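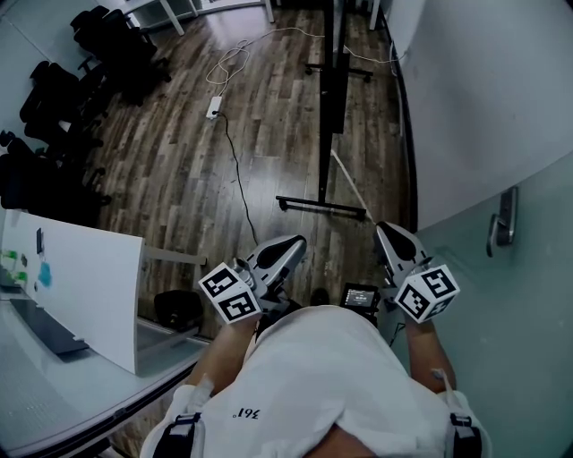 OK so I finally did the thing I've been threatening to do since spring and learned how to do laundry properly. Yes I'm a grown adult. Yes I have been washing everything on warm with one giant glug of detergent since college. Thread, because I have opinions now and my group chat has muted me.

Background: I moved into a building in Istau with a shared laundry room in the basement. 2 washers for the whole place. If you get a machine you do NOT waste it, so I'd cram in jeans, towels, gym stuff, dress shirts, everything, and hope. My whites went the color of old dishwater in one winter.

First thing I learned, and it kind of made me mad: I was using way too much soap. My towels felt stiff and smelled weird the second they got damp, and I kept adding MORE detergent to fix it. The soap was the problem! It builds up in the fabric and holds onto all the stuff you're trying to wash out.

So I ran the towels through with no detergent at all, hot water, twice. The water through the little window had suds in it. From nothing. Just leftover soap that had been living in my towels rent free.

Now I use two tablespoons for a normal load. I keep an old coffee scoop down in the bag with the bottle. It feels like too little every single time and the clothes come out fine every single time.

Sorting. I know, I know. I used to think it was a thing moms made up. You can get away with a lot if you wash cold, but here's how I do it now: whites and very light stuff, darks, towels and sheets. Jeans go with darks unless they're new, and then they go alone because my last new pair turned a pillowcase blue.

(Why was a pillowcase in with the jeans? See post two. I was cramming.)

Speaking of cramming, a machine that's stuffed to the door can't move anything around. You want to be able to fit your hand in on top of the pile. I fought this for a long time because of the whole 2 washers situation but I was rewashing half of it anyway, so what was I saving?

T-shirts! The thing I care about most because it's basically all I wear. Inside out, always, especially if there's any printing on it. Cold water. I've got a few shirts with lettering that's cracked like an old sidewalk and that's from me cooking them in the dryer for years.

Also the yellow armpit thing on white tees. I thought that was just sweat but from what I've read it's sweat plus the aluminum in a lot of deodorants, and bleach can make it worse. Which explains a LOT about my bleach era.

What worked for me: baking soda, a bit of dish soap, and hydrogen peroxide mixed into a paste. Rub it in with an old toothbrush, leave it half an hour, wash cold. White shirts only, the peroxide can lighten colors. First round got most of it, second round got it to where I'd wear the shirt in front of people.

And check before you dry! Heat sets stains. If the spot's still there when it comes out of the washer, it goes back in the sink and not in the dryer. I have ruined so many things in that one step.

Fabric softener: I quit. It makes towels worse at being towels and it's bad news for stretchy workout clothes. I put half a cup of white vinegar in the rinse for towels sometimes. No, they don't smell like salad. My sister asked too.

(Do NOT put vinegar in with bleach, please. Bad fumes. Read the labels.)

Drying. I bought one of those folding racks, the Levidon one, 18 bucks on clearance. It wobbles on the left side and takes up my entire hallway and I love it. Shirts and anything stretchy go on there, towels and socks go in the dryer on medium.

If you rack-dry tees, give them one hard snap before you hang them. Like cracking a whip. Gets most of the wrinkles out and it's very satisfying after a long day. Also hang them from the bottom hem so you don't get those little shoulder horns.

Someone asked last time about the musty smell in the washer itself. Front loaders, right? Wipe the rubber gasket, it's disgusting in there, I pulled out a sock and a bus receipt. Leave the door open when you're done. I taped up a note in our laundry room asking people to do that and it's been about fifty-fifty.

Timing tip for shared laundry people: 6 in the morning. I hated hearing this too. But both machines are open, the room's quiet, and I'm done before work. After dinner it's a war zone down there.

Things I still haven't figured out: fitted sheets eating everything else in the load, where the second sock goes, and how to get sunscreen out of a collar. If you have a sunscreen answer please reply, I've tried dish soap twice and there's still an orange ring.

Anyway the towels are soft again and I've stopped buying a new pack of white tees every few months. Going down now to move a load over before somebody piles it on top of the dryer. Will do a post on wool sweaters in October when I get mine out and find out what the moths did.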